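Two arms, one table: an evening at the Drillthorpe shop

Caught Hrvoje Živković between jobs at the shared workshop in Drillthorpe, he had maybe half an hour and spent most of it looking past me at a laptop. So this is short. Notes typed up the same night, April 8, 2026.

He started in February. The plan was one arm, for sorting screws. "Then a second arm came up, cheap, and I said ok, two. My wife said ok, two, but not in the kitchen." Hence the workshop. Membership is 341 a year at Bestside, the outfit that runs the building, and he says he's already had that back in floor space.

The project is called Perero. No reason he'd give me.

What does it do? "Today, it argues with itself." Both arms work over one table, and the trouble is the overlap in the middle. One goes for the tray, the other one wants the same spot, so the software has to pick. He wrote the picking part himself – three versions, two thrown out.

"First version was just a timer. Left, right, left, right. Terrible. Everybody stood there waiting."

The grippers he talks about longest. Parallel type, two fingers, and he's gone back and forth on the tips. Bare tips are easier to line up, he says. Wrapped ones hold better on anything smooth, but they get fat and then they dont fit between parts.

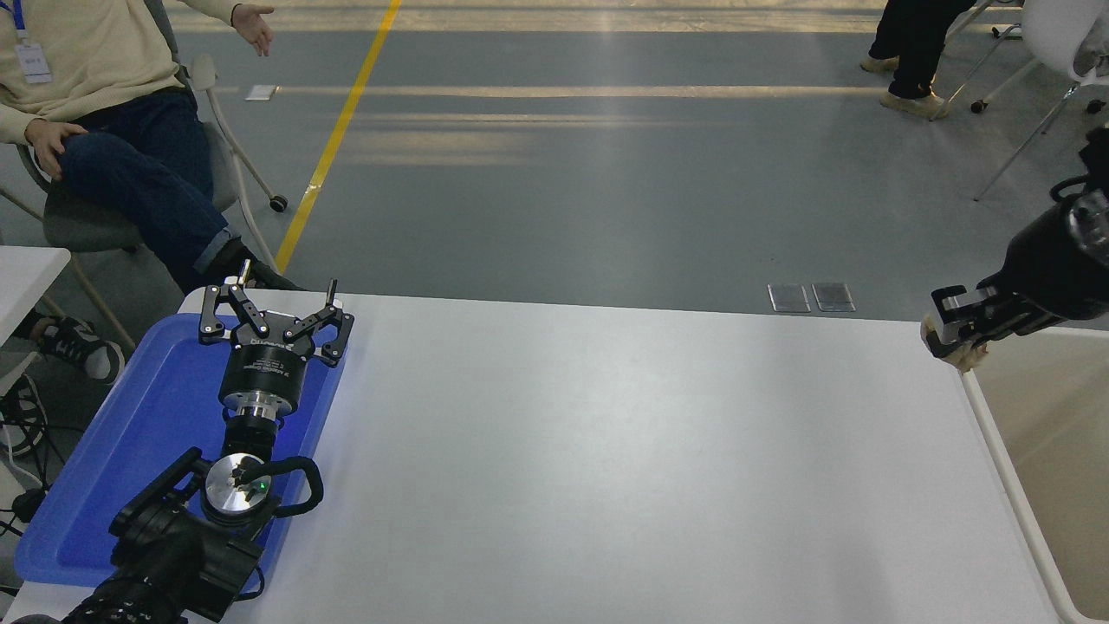

"So I don't have an answer," he goes on. "I keep one each way and I write down what drops." The log is a spreadsheet. 694 tries so far, 621 good ones. He wanted me to know the misses are mostly washers.

Cables are the other complaint. He leaves a loop at the wrist so nothing pulls when it turns, and too much loop catches on things. "You fix it with tape. Then you fix the tape."

Help comes from a guy he only calls Georgiou, who did the mounts and, accoring to Hrvoje, has opinions on bolts. They disagree about speed. Georgiou wants it faster. Hrvoje runs it slow while people are sitting near by, and says that's staying.

Next up: a bigger tray, and getting the thing to stop by itself when a part isn't where it should be. I asked when. "After I find the bug from this morning," he said, and went back to the laptop.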